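Ticket: Gray bins, sorting table -- items ending up in the wrong one
Opened by: Meenakshi Nautiyal
Date opened: 4/28/19
Status: Open

Problem: Small items meant for the rear bin keep turning up in the front one. Both bins are the same gray, and the paper labels came off in March. The Fillard order went out 2 pieces short and the missing ones were at the bottom of the front bin.

Tried so far: New labels on the short sides. They peel at the corners after a day. Wiped the sides down first with the Dillier cleaner and tried again -- same result. 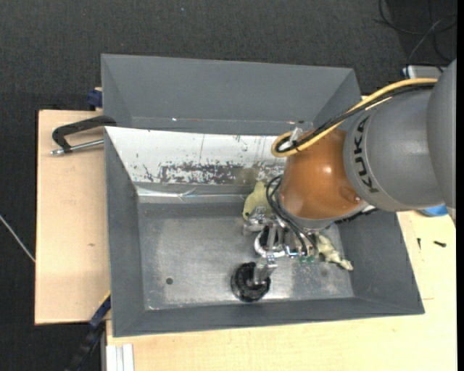 Swapping the order of the bins did not help either. The front one is larger, and people drop things in whichever is closer. Soft items are the worst because they settle against the back wall and get missed when the bin is emptied.

Next step: Asked Plullau for a pack of 100 screw-on tag holders. They only sell them in packs of 20, so I ordered one pack. Will fit two per bin, long side facing out.

Update: Tag holders arrived, screws did not. Using tape for now. Leaving this open until the screws come.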